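Section 4: Your First Cloth Session

If you've made it through Section 3, your grippers are plugged in, the software can see both of them, and you've stopped mixing up left and right (I put tape on mine for the whole first month). This section gets you from a bare table to a saved batch of demonstrations. I wrote it for new members of the Kerwood Robotics Club who are joining the Skomik folding project, so if you're on the line-following team, skip to Section 7.

What you need
Both hand-held grippers with their cables
The cloth bag from the Dikby drawer
The club laptop with the Horgan recorder open
A free table in the back room

4.1 Getting the table ready

1. Clear the table. Pens, phones, snacks, all of it goes on the shelf by the door.

2. Check your cables. Each one should hang off your side of the table and never run across the top. I snagged mine halfway through a really nice take in December and I'm still sore about it!

3. Turn the room lights down to the mark on the dimmer. You want the cloth to show up clearly without a big bright patch on the wood.

4. Take two pieces of cloth out of the bag. Give each one a squeeze in your fist and let it drop near the middle of the table. Leave a small gap between them so you can get a jaw in there.

Note: Please don't smooth the cloth out first. I know it's tempting. The whole point of the Skomik project is that the robot has to cope with laundry the way it comes, and a neat flat square teaches it very little.

5. Pick up the grippers, one in each hand, white plate on top. Point the jaws in toward each other. If a plate feels loose, stop and go back to 3.6, because a wobbly plate means the whole batch goes in the trash. 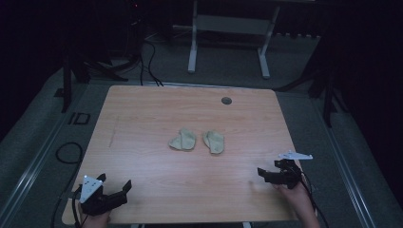
Section 4 written by the Skomik project lead, Kerwood Robotics Club
Last changed 04/06/2025

4.2 Recording a demonstration

Okay, now the fun part. Before you press anything, do a couple of practice folds with the recorder off. The grippers feel clumsy at first, like eating with somebody else's chopsticks, and you'll want to get the silliness out of your system.

1. On the laptop, choose New Batch and type your initials. The recorder gives the batch a number by itself.

2. Hold both grippers over the table with the jaws open and keep still until you hear the beep. If you move early, the recorder asks you to start over (it's pretty patient about it).

3. Start with the cloth on the left. Pinch a corner with the left gripper, find another corner with the right, and lift just enough to let the wrinkles fall out.

4. Lay it down, fold it in half toward you, then let go with both grippers. Open the jaws all the way. Half-open jaws drag the top layer and you end up with a sad little triangle.

5. Do the same with the cloth on the right.

6. Bring the grippers back over the table, hold still, and wait for the second beep. That's one demonstration!

7. Crumple both pieces again and go on to the next. A full batch is 13 demonstrations, and the recorder closes it for you at the end.

Caution: Keep your fingertips behind the jaws. The springs aren't strong enough to hurt you badly, but they do pinch, and yelling in the middle of a take scares everyone at the next table.

Caution: Don't swing the grippers by their cables or let them dangle off the table between takes. Set them down with the jaws closed. The connectors are the weakest part and we only have one spare.

Note: If you drop a cloth, keep going. Pick it up off the table with the gripper and carry on with the fold. Those recoveries are some of the best data we have. If it lands on the floor, though, press Discard and run that one again.

4.3 Checking your batch

1. Open the batch and play each demonstration back at double speed.

2. Look at the tracking score in the corner. Anything at 92 or higher is fine. Lower than that usually means one of your hands covered a plate, so delete that take and record another.

3. Press Save, wait for the green check, and only then unplug. I can't say this loudly enough. Wait for the check.

4. Add your batch to the sheet on the wall. We had 836 good demonstrations when I last updated this page, and we need 400 more before we retrain, so every batch helps a lot.

If something goes wrong

No beep at the start: the laptop is muted. It's nearly always this.

One gripper shows gray in the recorder: unplug it, plug it into the other port, and restart the recorder. Do it in that order or it won't notice the change.

The fold looks fine but the playback jumps around: wipe both plates with the dry cloth from the drawer (the blue one, please, not one of the folding pieces) and try a single test take.

When you're finished, put the folding cloths back in their bag, coil each gripper cable loosely, and put the laptop on its charger for the next person.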